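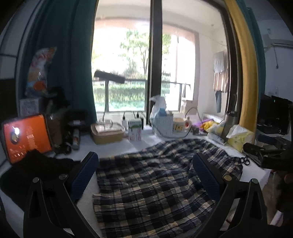

Plaid cloth on a white desk by the window, Gadham office.

About Wodenden Textile Testing

Wodenden is an independent laboratory for woven and knitted fabrics. We measure how cloth shrinks, fades, pills, stretches and tears, and we report the results to the mills, cutters and uniform buyers who send it to us. We do not sell fabric, finishes or laundry chemicals, and we take no commission from companies that do.

The laboratory was started by Makis Deligiannis, a former dye house chemist, in a single rented unit in Gadham. The first contract covered colorfastness to washing on school uniform skirting. Abrasion and seam strength were added when the same customer asked for them. We now occupy both floors of the building. Wet work is on the ground floor, with conditioning, physical testing and the office upstairs.

What we test

Dimensional change after washing and drying. Specimens are marked with three pairs of gauge points in each direction, laundered to the agreed cycle, dried, conditioned and measured again. Results are given as a percentage for warp and weft separately. A minus sign means shrinkage.

Colorfastness to laundering, rubbing, perspiration and light. Change in shade and staining of adjacent fabric are graded against the gray scale by two assessors working separately. If they differ by more than half a grade, a third assessment is made and all three are reported.

Abrasion and pilling. Pilling is graded at fixed intervals. Abrasion runs to thread break unless the customer sets a lower end point.

Tensile, tear and seam slippage. Five specimens per direction. Jaw breaks are discarded and repeated.

Yarn-dyed checks and stripes make up a large share of our work. Skew and bow matter more in these fabrics than in plain cloth, as a small distortion shows at every seam. We measure both before and after washing and list them on page one of the report.

Samples

Send a full-width piece 6 feet long, cut at least one yard from the end of the roll. Mark the warp direction and the face side. Pieces should be rolled if possible. Folded pieces are accepted, but creases are avoided when specimens are cut, and this can reduce the number available. Cut remnants are held for one season and then recycled.

Records

Last year we issued 2,109 reports for 325 customers. Each report carries the specimen plan, the conditioning record and the raw readings. Reports are stored in Gendutik, our own filing system, and can be reissued on request. Corrections are issued under a new number with the change stated.

The Ansah Room

Our reference collection of 302 retained fabrics is kept in the Ansah Room upstairs. Customers may consult it by appointment. The collection is closed in January for relabeling.

Page last revised 5/24/25.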